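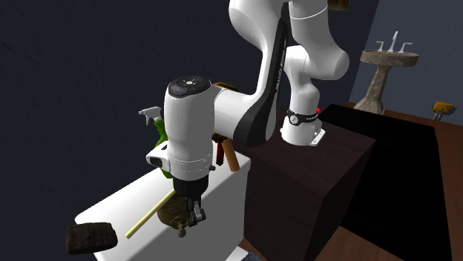

The kettle takes a long time at the parish house in Avholm, and Ilaria Farina apologizes for it twice before she sits down. She has been the hospital and home visitor for the three churches up here for eight years, taking communion to people who can no longer get to Mass, and she has a way of settling into a chair as though she has the whole afternoon to give you. I suspect most of the people she visits notice the same thing.

I had come to ask her about bringing communion to the sick, a ministry that many of us have seen begin (the little group coming forward after communion, the small round case handed over, the quiet walk back down the aisle) and very few of us have followed out the door. I wanted to know what happens next.

"Well, mostly I drive," she said, and laughed. "I drive and I pray in the car, and I try to turn the radio off, and I don't always manage it. But I do try. You're carrying the Lord on the front seat of a car that needs new brakes, more or less. I don't think you should ever get used to that, and I haven't."

She keeps the pyx in a leather pouch around her neck, one that belonged to the woman who did the visits before her, and she goes straight from church to the first house without stopping. No errands, no gas, no chatting in the parking lot. Her pastor, Father Tudor Stoica, is firm on that point, and when he joined us a little later with a plate of almond cookies he was firm on it again.

"People want to talk to Ilaria after Mass, because she is good to talk to," he said. "I tell them, let her go, someone is waiting. Mrs. So-and-so has had her good cardigan on since seven o'clock."

The cardigan is real, Ilaria told me, and so is the tablecloth. At nearly every house there is something laid out. A white cloth and a candle, if the family remembers the old way of doing it. At one place in Buvine it is a clean dish towel with roosters on it, ironed, and a candle left over from a birthday. She has come to love the rooster towel. When the gentleman's daughter bought him a proper linen cloth he thanked her very kindly and put it away in a drawer.

I asked how she got started, and she was quiet a moment, turning her cup.

"My mother," she said. "She was sick for a long time, and we lived too far out for anyone to come very often. This was over in Stullau, before I was married. She could hear the bells if the wind was right. She'd stop whatever she was doing and listen, and then she'd go on folding or peeling or what have you. I was young and I thought, she's fine, she's got her rosary. It was years before I understood what she was hungry for. I can't go back and bring it to her. I can go down the road to somebody else's mother, though."

It was Father Tudor who asked her, in his first June in the parish. He told me that he had inherited a list of the homebound from the priest before him, written in pencil on the back of a funeral program, and that half of the people on it had already died. He was ashamed of that list, he said. He took it with him to prayer every morning for a week. Then he started knocking on doors with Ilaria beside him, because she knew where everyone lived and which dogs to worry about.

"I thought I would be teaching her the rite," he said. "I did teach her the rite, it's a short rite. She taught me to sit down. I was a young priest with a full calendar and I stood in people's living rooms with my coat on. She said to me in the car, Father, next time take your coat off."

"I said it more politely than that," said Ilaria.

"You did not," said Father Tudor.

The rite itself is simple enough that anyone who has sat in on it will remember how it goes. There's a greeting of peace on the house, a moment to ask forgiveness, a reading, the Our Father, and then communion, with some silence afterward and a closing prayer. Ilaria generally reads the gospel that was read at Mass that morning, so that the person at home is hearing what everyone else heard. She likes to tell them a bit about the homily too, and who was there, and whether the choir got through the psalm all right. She brings the bulletin. She brings, very often, messages.

"They want to know they're missed," she said. "And they want to be asked for something. I learned that late. For the longest time I went in there as the one who was giving. Then a lady said to me, Ilaria, give me something to pray for, I've got all night and I don't sleep. So now I bring her a list. She prays for the first communion children by name. She prayed for my son's driving test. If you want the truth, I believe that parish of ours is being held up by people in recliners."

Father Tudor agreed with this so warmly that he dropped a cookie. He talked for a while about Simon of Cyrene, and about the four friends who lowered the paralyzed man through the roof. He has always wondered about the man's side of that story, he said, what it is to be the one on the mat, to be carried and to have to trust the ropes. We preach to the ones with the ropes, usually. He'd like to preach more to the one lying down. He quoted Saint Paul on the parts of the body that seem to be weaker being indispensable, and he said the word "indispensable" slowly, in the way of somebody who learned English as an adult and still enjoys the long words.

I asked about the hard visits, since there must be hard ones.

There are the people whose minds have gone a long way off, Ilaria said, and who don't know her from one time to the next. She used to dread those. But the Our Father is often still there when a great deal else isn't. She has seen a man at the Halliday nursing home, who hadn't spoken to his own family in weeks, come in on "give us this day" and carry on right to the end. Sometimes nothing happens. She sits and holds a hand, and if the person can't receive she prays with them and tells them God loves them and goes on to the next room.

And there are the last visits. She doesn't always know which they are. When somebody is near the end she calls Father Tudor, at any hour, and he comes to anoint them and hear their confession if they are able, and to give them communion as viaticum, food for the journey. She has waited in a good many kitchens while he did this. She makes coffee for the family and washes whatever is in the sink.

"You'd be surprised what people tell you when you've got your back to them and your hands in the water," she said. "Some of them haven't been to church in thirty years. I don't push. I say the coffee's ready. But I've had two or three of them come and find me afterward, months afterward, and ask what time Mass is."

The parish will celebrate the anointing of the sick at the main Mass on 6th April, with chairs at the front for those who need them and rides offered from all three churches. Father Tudor is hoping that some of the people on Ilaria's round will be able to come, even if only once this year. He would also dearly like two or three more visitors, because the round has grown, and there are houses out toward Stullau that wait longer than they should. The training is a couple of evenings in the parish house. You don't need to be a talker, Ilaria wanted me to say. Shy people are often very good at it.

I asked her, as I was getting my things together, whether she ever gets tired. She said of course she does, her knees are terrible and there are a lot of porch steps in this county. Some mornings she sits in the car in a driveway and says to God, you'll have to do this one, I've got nothing. Then she goes in, and there's the candle lit, and somebody in a good cardigan saying, come in, come in, I've been watching for you at the window.

She wrapped up the rest of the almond cookies in a paper napkin then, and Father Tudor asked where they were going, and she said to Buvine, to the gentleman with the roosters, who has a sweet tooth.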